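給湯室の電子レンジをロボットにやらせてる職場いますか

1: henk_s
社員食堂の裏方です。うちはクリテメック(Clitemeck)のアームで夜勤食の温め直しを自動化する話が進んでいて、今は手順づくりの段階です。夜勤の注文は一晩に220食、そのうち温め直しが100食。今までは二人で回していたのが、6月から一人になると言われました。
やらせている作業はこんな感じです。 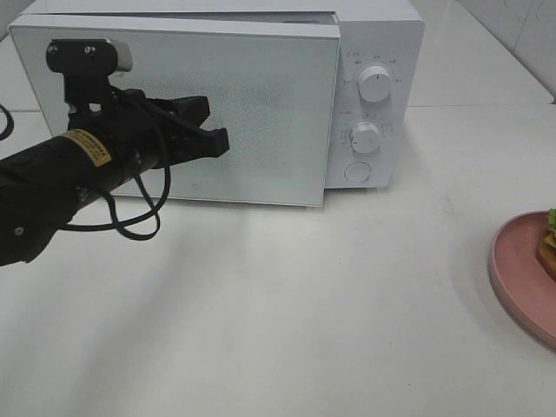

扉の前のアーム。ダイヤルは右側に二つ

実際にロボットが入った人、仕事はどう変わりましたか。

2: nurkard勤務
うちは去年入りました。温める作業そのものは減りましたが、皿を決まった位置に置く仕事が増えました。ずれると止まるので、結局そばを離れられません。

3: aqeel_m
>>2
それは最初だけでは。うちも初めの一か月はつきっきりでしたが、今は盛り付けをしながら横目で見る程度です。止まる回数を記録して業者に渡したら、だいぶ調整してくれました。

4: nurkard勤務
>>3
業者がすぐ来る所はいいですね。うちは連絡しても翌週です。その間は手でやるので、人を減らされた分きついです。

5: 元惣菜工場
レンジに関しては反対です。ダイヤル式なら人が回して2秒。機械を置く場所代のほうが高くつきませんか。

6: henk_s
>>5
速さだけなら人です。ただ夜中は洗い場と兼任なので、手が濡れるたびに拭いて扉を開けて、が地味に負担でした。手首を痛めて辞めた人もいます。
手順で時間がかかっているのは扉です。開ける、皿を入れる、閉める、ダイヤルを回すの四つに分けて考えていて、開けた後の扉がかなり手前に張り出します。

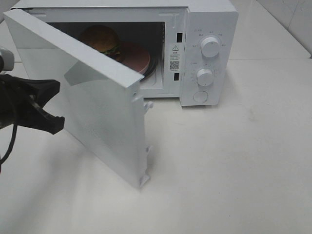

なので扉が開いている間は左手前に物を置かない、という決まりを作りました。練習はおもちゃのハンバーガーとピンクの皿でやっています。本物の食品に替えるのはその後です。

7: aqeel_m
練習用の食品は重さも合わせたほうがいいですよ。うちは軽い物で練習して、本番の丼で皿が傾きました。

8: henk_s
>>7
重さは考えていませんでした。明日担当に言います。

9: トゥルネン派遣
派遣の立場から。シフトが減る話を先にしてほしいです。うちの現場は機械が来た日に初めて聞きました。月の勤務が166時間から一気に減って、生活のほうが先に困りました。

10: 元惣菜工場
>>9
そこなんですよ。楽になるのは残った人だけで、減った人の話は資料に出てこない。

11: aqeel_m
>>10
減らさない職場もあります。うちは空いた時間をアレルギー確認に回しました。前は一人で見ていたのが二人になって、取り違えの報告が減っています。上がどう決めるか次第だと思います。

12: nurkard勤務
>>11
その「上」に言う場がないんです。

13: henk_s
3月25日(月)に説明会があるので、そこで二つ聞きます。止まったとき誰が対応するか、6月以降のシフトがどうなるか。Dotgateの作業記録も付けているので、温め直し3,290食分の所要時間は出せます。止まったときの手作業も一人でできるのか、その数字で確認するつもりです。

14: トゥルネン派遣
>>13
派遣も説明会に出られるか聞いてもらえますか。

15: henk_s
>>14
聞いておきます。終わったらまた書きます。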